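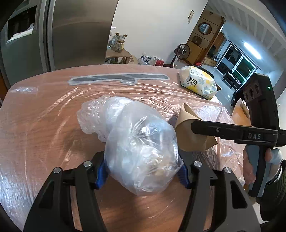
May 31, 2019
By Dennis Tindall

Unovau Releases Service Procedure for Hand-Held Gripper Tools

SUMLEY – Unovau has published a revised setup and maintenance procedure for its two-finger hand-held gripper, the manually operated tool used to record grasping tasks on household goods. The procedure replaces the bench notes issued with the first units and applies to every gripper serviced at the company's Cheetham workshop.

The main change concerns the finger pads. Until now, pads were replaced when an operator reported slipping. Under the new procedure they are inspected every 400 grasps and replaced in pairs at 1,764, whether or not wear is visible. Mixing an old pad with a new one shifts the closing point to one side, and the error carries through to any arm that later runs from the recordings.

Pads are the textured blue type, set at matching angles on the left and right arms. After fitting, the operator closes the gripper slowly and confirms that both faces meet along their full height. A gap at the top or bottom means the pad is not seated. It should be removed, the mount wiped clean and the pad refitted.

The linkage check comes next. Each pivot pin is tested for side play with the gripper open, then again with it closed. Pins that move are replaced and the arm is cycled 70 times before the tool goes back into use. Lubricant is not applied near the pads.

A functional check on soft packaging completes the work. Rigid test blocks are no longer accepted for this step – they hide small differences in pad alignment that a bag or a tissue pack will show. The check is carried out on an ordinary table, with a plastic cover if one is normally used, and starts with the gripper open and clear of the item.
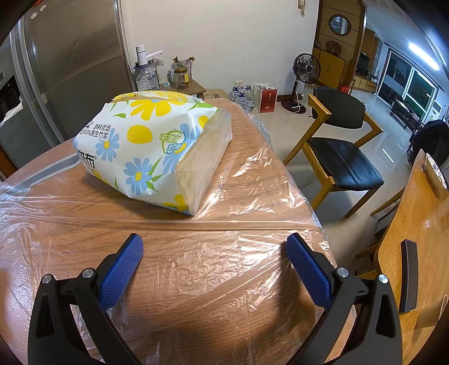 Open gripper with blue finger pads; a soft pack of tissue paper lies beyond the tips.

"Most of the faults we see at Cheetham are pad faults," said Dennis Tindall, service lead at Unovau. "The linkage is usually fine. People tighten it anyway, and then we have two things to correct."

Unovau reviewed 201 service records in preparing the document. Grallmont, which supplies replacement pins, will stock them in sets of four from its Sumley depot. Existing customers can request the procedure through their usual service contact. Grippers already booked for repair in May will be returned with the new inspection card.

14 shares | 2 comments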